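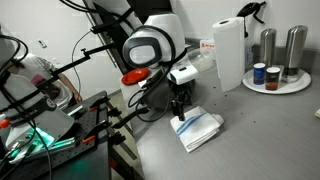
Effie Cowie: Mine hums on speed one and has done since the day it went up. I tightened everything I could reach and one thing I couldn't. Then I read step 6 properly and found the transit foam still in it, so please move that bit further up the page.

We have moved that bit further up the page. It is now step 1.

FUMELL COOKER HOOD
Owner's guide, section 8: First use, everyday use and filters

This section assumes the hood is on the wall, wired in by somebody qualified and level to the satisfaction of everyone in the house. If it isn't, go back to section 7. If it is on the wall but you have a piece left over, go back to section 7 more quickly.

Before you switch on

1. Take out the transit foam. There are two pieces. The first sits behind the left-hand grease filter and is bright yellow. The second is tucked against the fan housing and is grey, a colour chosen by someone who has since been spoken to.

2. Peel the clear film from the front panel and from both faces of each grease filter. The film on the front comes away in one long, satisfying sheet. The film on the filters comes away in shreds.

3. Check which way your hood is set up. If a duct takes the air outside, it is extracting. If the air comes back into the room through the slots at the top, it is recirculating and needs a carbon filter. The carbon filter is sold separately. We know.

4. Clip the grease filters back in. Push the rear edge up first, then swing the front edge up until the catch clicks. If it doesn't click, the filter is the wrong way round. The word FRONT is stamped on the back edge of older filters, and there's no way to soften that.

5. Switch the power on at the isolator. All the lights under the hood come on, go off and come on again. The hood is checking itself and will not be hurried.

6. Run speed three for 18 minutes with a window open. New motors give off a faint smell of warm varnish the first time out. It should fade during this run. If it gets stronger, switch off at the isolator and telephone us.

CAUTION: Don't use the hood with the grease filters removed. The fan is behind them, and it goes round whether or not you have finished looking at it.

CAUTION: If you have an open-flued boiler or a fire in the same room, a strong extractor can draw its fumes back indoors. Have this checked by a registered engineer before you use the hood at all. We make jokes elsewhere in this guide and not about this.

The buttons

From left to right: power, slower, faster, light, timer. The symbols were drawn to be understood in any language, and have been misunderstood in several.

Power. Press once for on. Press again for off. The hood remembers the last speed you used, so if you finished yesterday on full blast, that is how it will greet you at breakfast.

Slower and faster. Three ordinary speeds, then boost. Boost lasts eight minutes and drops back to speed three by itself. You can start it again straight away, although if you need to, it may be time to look at what is under it.

Light. Press for bright, press again for dim, press again for off. Dim is meant for evenings. It makes any kitchen look tidier.

Timer. Hold until the light blinks. The fan carries on at its current speed and then stops by itself. Holding the button again cancels it. Pressing it briefly does nothing whatever, and most people try that first.

NOTE: The buttons work by touch and can't tell a finger from a wet cloth. To wipe them without setting off boost, hold power and light together until you hear two beeps. The panel is then locked until you do the same again. Please tell the other people in your house that you have done this.

Getting the best out of it

Switch on before you start cooking. A few minutes at speed one gets the air moving upwards, and the steam then follows it like a sensible queue. Turning the hood on once the room is already full of smoke is a popular method and a poor one.

Use the back rings for anything fierce. The hood catches more from the back than from the front, and the wall helps. On Fumell models the bottom edge should sit at the height given in section 7 for your type of hob, which differs for gas and electric. Hanging it lower doesn't make it better, only nearer your forehead.

Leave it running a while after you've finished. Most complaints about lingering fish turn out, on gentle questioning, to involve a hood that was switched off with the gas.

Open a door or window a crack if you're extracting. Air that goes out has to be replaced, and in a tightly sealed flat the hood will try to fetch it through the keyhole. 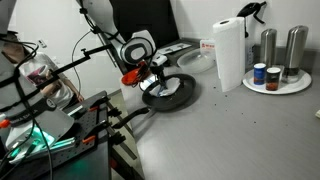
Reading time for this part: 9 minutes, or less if you skip the cautions, which we'd rather you didn't.

Cleaning the grease filters

The metal filters are the ones you can see from below. They catch grease, and once they are full of it they stop catching it and begin to give it back. Wash them once a month if you fry often. If you mainly boil things, you can stretch that, and nobody from the company will call round to check.

The filter light (a small drop shape beside the timer) comes on after 41 hours of running. It counts hours, not grease, so it doesn't know whether you have been making doughnuts or tea. Look at the filters yourself now and then.

1. Switch the hood off and let the hob cool. You will be leaning over it.

2. Put an old tea towel or some newspaper over the hob. Drips are likely.

3. Support the filter with one hand and press the catch with the other. It drops at the front. People who have owned a different make will expect it to drop at the back, and will meet it halfway.

4. Soak the filters in hot water with a good squirt of washing-up liquid. Leave them until the water looks unpleasant. Brush gently with a soft brush, going along the mesh and not across it.

5. Rinse, shake, and stand on edge to dry. They must be fully dry before they go back.

6. Refit as in step 4 of Before you switch on, and hold the light button until the drop goes out.

You can also put them in the dishwasher, on their own, standing up. They may turn a duller grey. It does no harm and can't be reversed. Plates sharing the load will come out with a certain bloom on them.

Do not use oven cleaner, caustic soda, wire wool or anything recommended in a video with loud music.

Changing the carbon filter (recirculating hoods only)

Carbon filters can't be washed. We are asked this a great deal. The Lundau filter, which fits other hoods in the range, can be washed and dried in a low oven, and this has caused understandable envy. It doesn't fit a Fumell. It looks as if it does, until you try to close the cover.

1. Remove the grease filters.

2. Turn the round carbon filter anticlockwise until it comes free. It may be stiff. Grip it by the rim, as the middle is decorative.

3. Fit the new one clockwise until it stops. Hand tight is enough.

4. Write the month on the rim in marker pen. You'll be certain you'll remember it was August, and then one day it will be August again.

The outside

Wipe the steel with a soft cloth, warm water and a very little washing-up liquid, following the grain. Dry it straight afterwards if you dislike streaks. If you live with streaks in other areas of life, this step is optional.

Painted hoods (Kinnear Green and Chalk) scratch more easily than steel. No cream cleaners, no scouring pads, and no magnets with grit behind them.

If something seems wrong

The hood is noisier than it was. Wash the grease filters. If that doesn't help, check that the outside flap opens freely. Birds regard it as a gift.

The flap clatters in wind. Some clatter is normal. A replacement flap with a softer spring is available; ask for the quiet one.

The lights flicker on dim. One lamp is probably an old type. All the lamps have to match.

Nothing works at all. Check the isolator, then the panel lock, then ask who has been cleaning.

Water drips from the hood. Steam is cooling inside the duct. Start the fan earlier and run it longer. If it persists, the duct may need lagging where it crosses a cold loft.

Boost won't start. The motor is resting after heavy use. Give it a little while and let the pan calm down too.

For anything else, have the serial number ready before you ring. It is on a silver label inside the hood, behind the left-hand grease filter, close to where the foam was.

Text by Elfriede Pfister, checked against the hood by Ivars Sepp. Fumell is made by Clostero. Section 9 covers lamps, spare parts and the guarantee.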